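Home & Housekeeping > Laundry > Folding

Folding everything on the bed — how do I get white stuff to come out as an actual rectangle?

Posted by danzer_attic

Okay so I moved into a smaller place in December and there's no table big enough to fold on, so all of my laundry gets folded on the bed now. I dump it on top of the duvet and work my way through it, and I'm fine with pants, fine with socks, fine with anything dark and thick. It's the thin white stuff that gets me! T-shirts, pillowcases, the lighter towels. I start with a scrunched-up ball, I pull at it, I fold it, and what I end up with is a kind of wavy trapezoid that falls over when I stack it.

The duvet doesn't help because it's puffy and everything sinks into it. I tried the floor (dog hair) and I tried the kitchen counter (crumbs, and it's 20 inches deep). My sister swears by those plastic folding boards but I'd like to not own another thing.

Is there a trick to this or do I need to iron it all first? I have 30 minutes on a good evening and a basket that never seems to be empty.
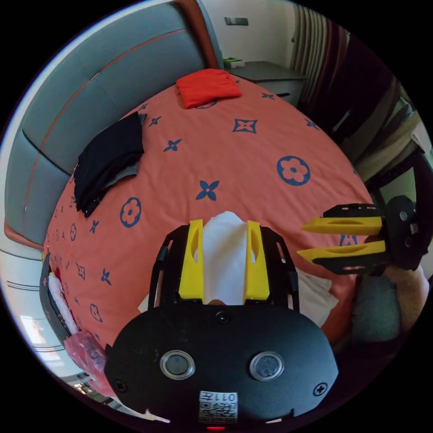

3 replies, sorted by most helpful

Peltutau
Member, 3,000 posts

You do not need to iron it first, please don't do that to yourself! I've folded on beds my whole life, including one tiny rental in college where the bed was pretty much the entire room, and the answer for me was always to stop folding so early. Most people grab the thing, give it one shake and go straight into the first fold, and then every crooked bit gets locked in.

So first find two corners. Doesn't matter which two as long as they're at opposite ends. Pinch one, pinch the other, and pull them away from each other until the cloth is tight across the bed. Hold it a second. Then do the other two corners. On the diagonal is better than straight across for anything that's been balled up, it seems to drag the creases out in both directions. If there's somebody else in the house, get them to take the far corner while you take the near one, it's so much faster with two.
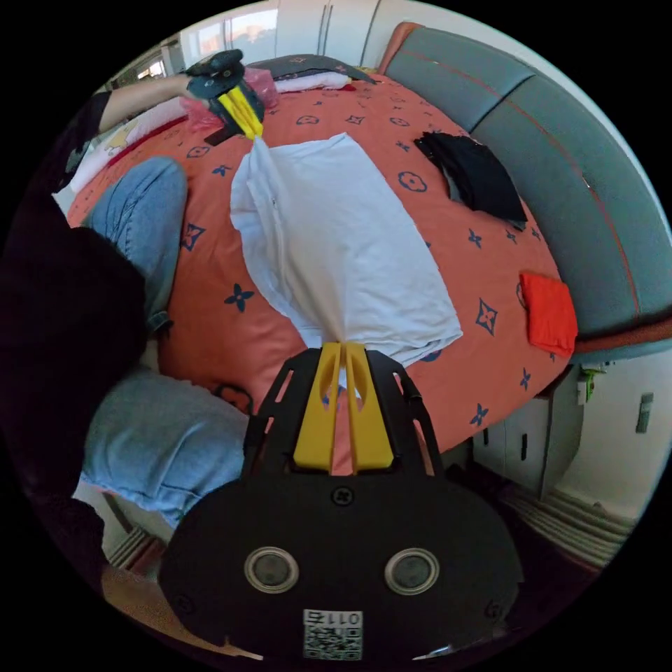

Then lay it down and smooth from the middle out with the flat of your hand. Don't push down hard or you'll make a dent in the duvet and the cloth will follow it. Long side over first, always, because a long fold gives you a straight line to measure everything else against. Get that one edge right and you can be pretty lazy about the rest.

With T-shirts I fold one side in toward the middle, tuck the sleeve back, then do the other side, then bottom up. With towels it's just long side, then in half, then in half again if your shelf is shallow. Mine is 32 inches wide so I get two stacks next to each other, which makes me happier than it should.

The other thing that helped me was giving each kind of laundry a spot before I start. Dark things up by the headboard, whites in the middle where I'm working, and whatever I haven't dealt with yet goes in a heap off to one side. Then you aren't reaching over a finished pile and knocking it sideways with your elbow. 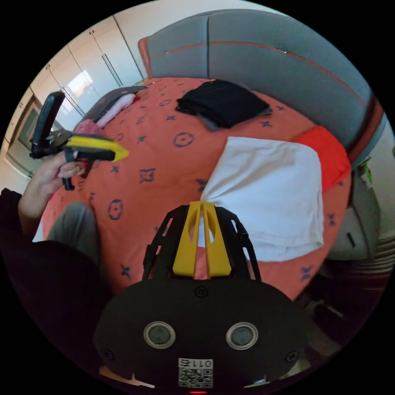
White towel folded, black stuff parked at the top, pink and white bundle still waiting its turn.

Also if your duvet is really puffy, pull it tight toward the foot of the bed before you dump the basket. Takes two seconds.

vendetti_mom_of_boys

just roll them

Seriously, we quit folding t-shirts years ago and nobody's died. Roll, stand them up in the drawer, done. Towels I still fold because my mother in law visits

Clomska

Mostly agree with Peltutau, but I'd add one thing about the bottom edge, since that's where mine always went wrong. When you fold the side over, the hem bunches up underneath and you can't see it. Before you go any further, take hold of that bottom edge right at the fold and give it a small tug toward you. A little one! If you yank it the whole piece slides and you're back to the beginning.
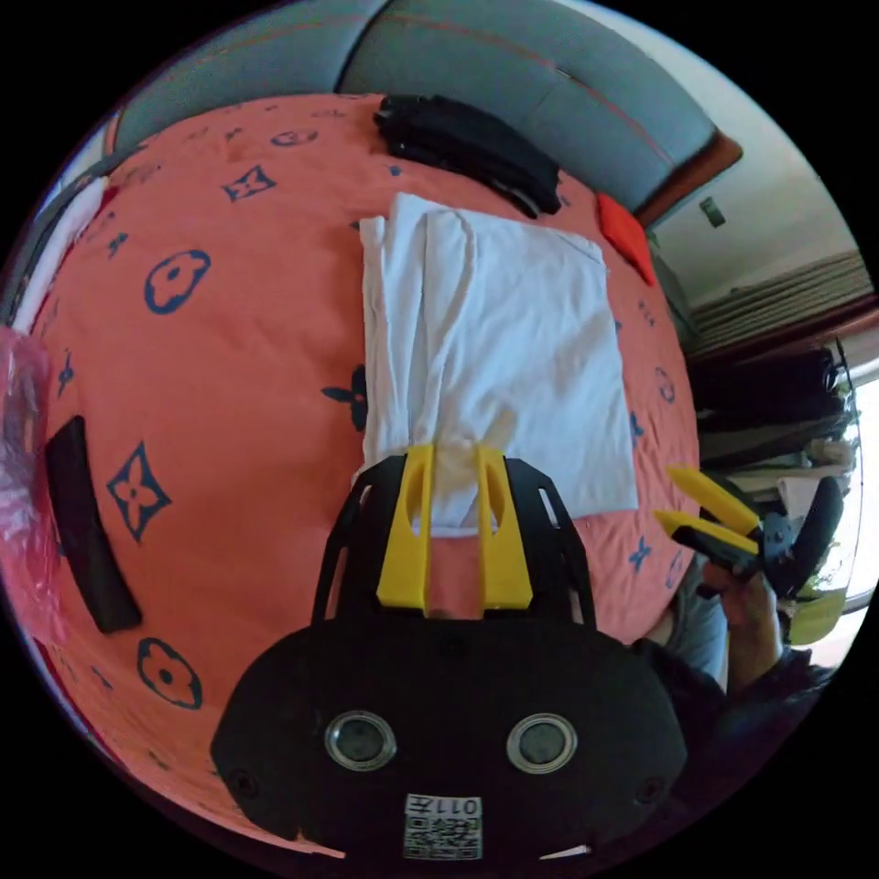

A tug at the bottom edge, with the long fold down the left side.

I also don't bother with thin pillowcases on a soft bed anymore, I do those against my chest standing up. Chin on the top edge, fold the sides in, drop it over your arm. Looks silly and works great.

Oh, and fold whites while they're still a tiny bit warm from the dryer if you can. I know, I know, I leave mine in there overnight too.

danzer_attic

Thank you all!! Tried the diagonal pull tonight and my pillowcases have corners now. The t-shirts are still a bit of a mess but I think I was going too fast on the sleeves. Going to try the hem tug on the next load, and I may end up rolling the pajamas — don't tell my sister.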